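Why Does Soap Make Your Hands Feel Squeaky?

Hi, it's me, Malou! Last time I wrote about why your fingers go wrinkly in the tub, and a reader called Villads Hedegaard sent in a really good question. He wanted to know why his hands squeak when he rubs them together after washing, and why they feel tight and kind of papery later on. I love this question (I used to squeak my hands on purpose to bug my sister), so let's get into it.

First we have to talk about skin. Your skin makes its own oil! It comes out of tiny openings called pores, and the oil has a funny name: sebum. You say it SEE-bum. Go ahead and giggle, I did. Sebum spreads out in a very thin layer and helps keep the water inside your skin from drifting off into the air.

One odd thing is that the palms of your hands don't make any sebum at all. The backs of your hands do, and so does your face, and your scalp makes lots. Your palms pick up oil anyway, mostly from touching your hair and your face all day long. You probably touched your face while you were reading this. I touched mine while I was writing it.

So what does soap do?

Oil and water don't like to mix. Try pouring a little cooking oil into a glass of water and stirring it like crazy. Wait a bit and the oil floats right back up to the top. That's why rinsing greasy hands with plain water doesn't work very well - the water just slides over the grease.

Soap is made of very, very tiny pieces called molecules, and each one has two different ends. One end loves water. The other end can't stand water and grabs on to oil instead. When you rub soap on your hands, all those oil-loving ends stick themselves into the grease, and the water-loving ends stay on the outside. You get little balls of oil wrapped up in soap, and those can wash away down the drain. Scientists call the little balls micelles (my-SELLS).

Soap can't tell the difference between butter from your toast and the oil your skin made for itself. It takes both! When most of the oil is gone, your skin doesn't slide against itself so easily anymore. It catches, then slips, then catches, then slips, really fast, and that makes the squeak. A clean plate squeaks for the same reason.

And the tight feeling? With less oil on top, water gets out of your skin more quickly. The outside layer dries and stiffens up a little. Your skin will fix this by itself if you give it time, but if you wash a lot, or it's winter, it may need some help. That's what lotion is for. Lotion is mostly water and oil mixed together, with an extra ingredient to stop them from splitting up the way they did in your glass.

My neighbor Gunhild Vestergaard taught me to put lotion on while my skin is still a tiny bit damp. It works so much better! The oil in the lotion helps hold that water in. She also says I use too much, and she's right, I leave shiny fingerprints on everything.

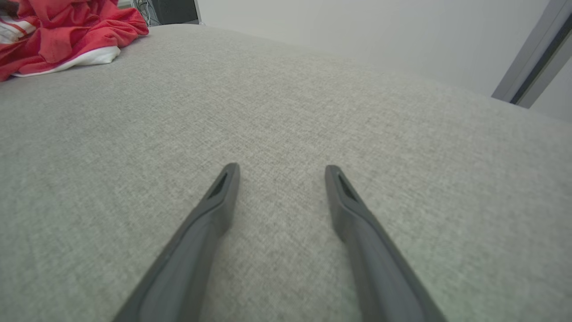
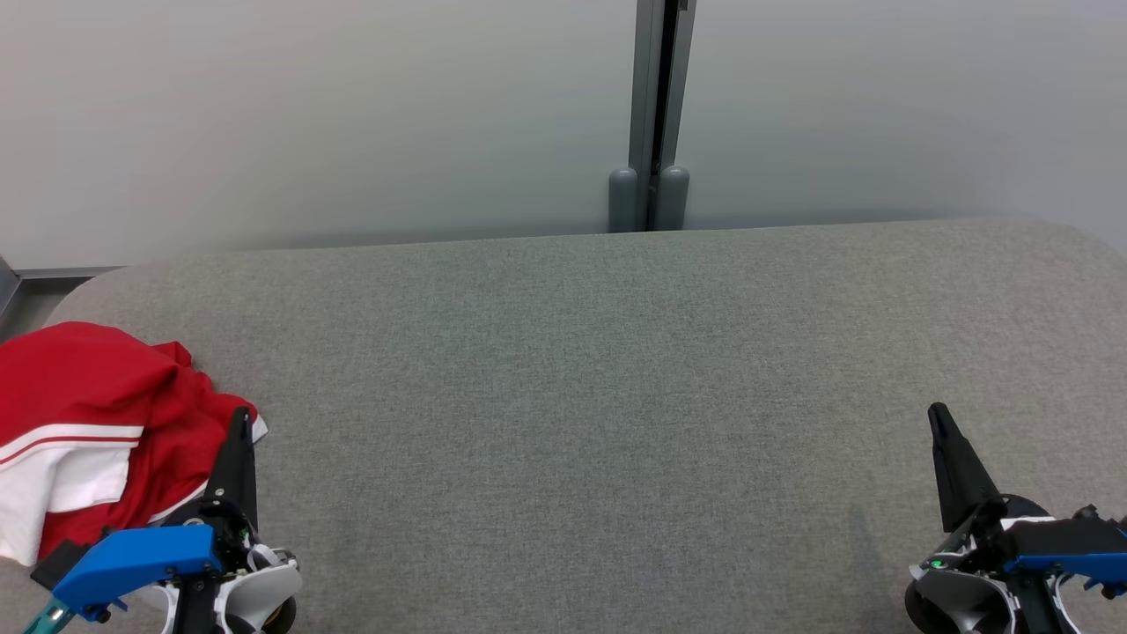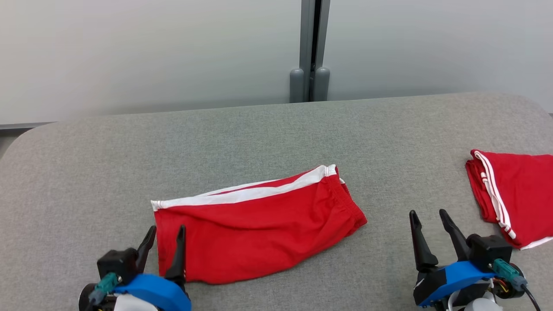 Want to try something? You'll need a bowl of water, some ground pepper, and a drop of dish soap. Sprinkle the pepper on the water so it floats. Poke the middle with a clean finger. Not much happens, right? Now put the drop of soap on your fingertip and poke again. Whoosh! The pepper zooms off to the sides. Water has a sort of stretchy skin on top, and soap makes it weaker in the spot you touched, so the stronger water around the edges pulls the pepper away. I did it 5 times in a row and then had to clean up a lot of pepper.

Please don't rub your eyes afterward. Pepper AND soap, ouch.

A few people have asked me if they should stop using soap so their skin keeps its oil. No way! Germs stick to grease and dirt, and soap helps carry them off, so keep washing before you eat and after you use the bathroom. Use warm water (very hot water takes away even more oil), rinse well, and pat your hands with the towel. If your skin is sore or cracked or itchy, show a grown-up, and ask them before you try a new lotion.

Next time I'm going to answer Ingvar's question about why some shampoos sting your eyes and others don't. If you have a skin or hair question of your own, get a grown-up to help you send it in!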